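We use cookies to remember your settings and to see which articles are read. By continuing to browse you accept this. Accept | Manage choices

Corrugated box

A corrugated box is a container made from corrugated fibreboard, a sheet in which a wavy inner layer (the fluting) is glued between two flat layers (the liners). It is used for moving goods from factory to shop, for posting parcels and for storage at home and at work. In everyday speech it is called a cardboard box, although the trade keeps the word "cardboard" for thinner, solid board.

Construction

Most boxes are cut from one sheet, called the blank. The blank is creased into four side panels, with a flap at the top and bottom of each. A narrow strip at one end, the glue tab, joins the first panel to the last. The box is delivered flat and opened out when needed.

The commonest pattern is the regular slotted container. All its flaps are the same depth, and the two outer flaps meet along the middle of the box. The inner flaps usually leave a gap, so the base is thinner along part of its length. Where heavy goods are packed, a loose pad is laid over the gap.

The fluting normally runs upright in the side panels. A box turned on its side loses much of its strength when stacked, even when the board is sound.

Flaps

A flap folds along a crease pressed into the board before cutting. New creases are stiff and the flap tends to spring back. After repeated folding the outer liner softens and may split, usually at the corners first.

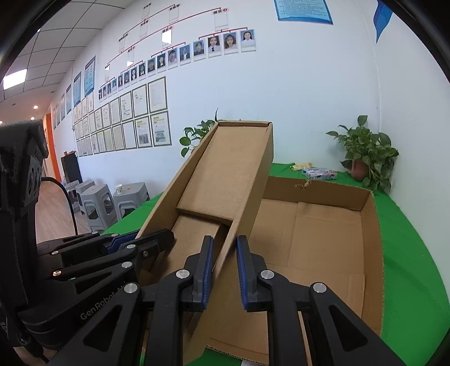

Flaps are folded in a fixed order when closing: the short pair first, then the long pair, which are taped along the join. With the interlocking method each flap is tucked under the next and no tape is used. It holds well enough for light contents – paper goods, clothing, empty packaging – but it bends the flaps across the fluting and leaves permanent marks.

While a box is being filled the flaps are either folded down against the outside or left standing. Standing flaps add height and are sometimes taped upright to take a taller load, a practice known in packing rooms as collaring.

Partitions and inner pieces

Goods that could knock together are separated by partitions, which are strips of board slotted halfway through and fitted across each other. Flat sheets laid between levels are called layer pads. The small Pernholm works run by Osvaldo Barros supplied both in bundles of 275, tied with paper string, and its price list for February shows 696 bundles sent out to packers in the district.

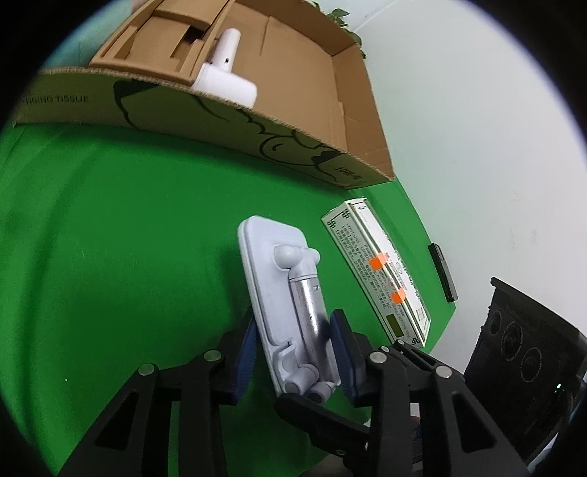

Printing on the outside is usually in a single dark ink, applied to the blank before it is folded. Some designs repeat the name of the contents upside down on one panel or flap, so that it can be read whichever way the blank is turned. Smaller cartons packed inside carry the detailed print, including lists of contents and any stickers added by the seller.

Reuse

A box in good condition can be used several times. Dalva Lins, in her packing handbook for the Tedwood warehouse, advised no more than 3 journeys for a single-wall box and recommended cutting old tape with a blade instead of pulling it, as pulling lifts the liner. Damp board should be set aside, as it does not regain its full strength on drying.

Boxes past use are flattened by slitting the tape at the base and pressing the panels together. Loose pads and partitions can be recycled with them.

See also: Carton; Fluting; Packing tape; Parcel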